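Notes de l'orateur — Journée Henwood sur l'accompagnement des dépendances, 8/2/25

Remercier l'établissement de Fanmont pour son accueil. Rappeler que l'exposé porte sur l'entourage et les deux premières semaines suivant la sortie.

Insister : les proches demandent des consignes simples. Le livret de Hinds en retient quatre — les lire lentement, sans commentaire. 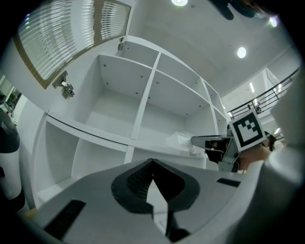

Étagère blanche à casiers ouverts.

Présenter ensuite les groupes de parole d'Usham, ouverts aux familles depuis le mois de mai. Préciser que la participation demeure libre et confidentielle.

Marquer une pause. Prendre deux questions, puis passer à la rechute et aux relais téléphoniques.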